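Leave the Cups Out
By Negin Ghorbani
June 6, 2023

My kitchen has 76 inches of upper cabinet and not one cup in it. Good. Cups behind a door are cups you forget you own, then you buy more.

I'm for the rack. Out on the table, all week, company or no company.
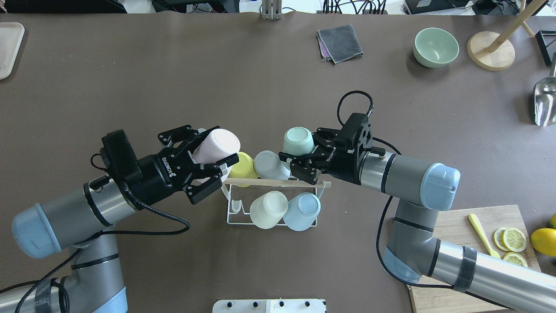
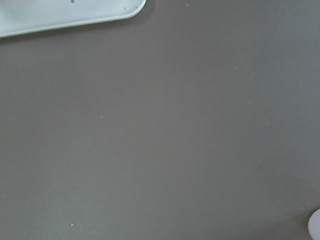
The case against, from my friend Rima Abou Jaoude: dust, clutter, looks like you never finished the dishes. She paid 1,791 dollars for a wall unit from Wirdale in March, soft-close everything, and keeps her cups stacked three deep. The back row never comes out. Ask her what color they are. She has to think.

Dust I'll give her, a little. But a cup that gets used every day doesn't sit long enough to get dusty, and one hung upside down keeps its inside clean anyway. Stacking is worse - chipped rims, that awful squeak when two of them stick.

And color. People buy a pink cup, a yellow one, a pale green one, because they liked them in the store, and then shut them in the dark. Why? Mixed colors also settle arguments. Everybody knows which is theirs. No more six half-full cups by bedtime.

Wire is fine. Small is better then big. If the rack is full you have enough cups, stop shopping. A tray nearby for spoons and whatever else, wipe it when you rememeber.

Rima says she'll try it for 90 days if I try a cabinet. No deal. I've had cabinets.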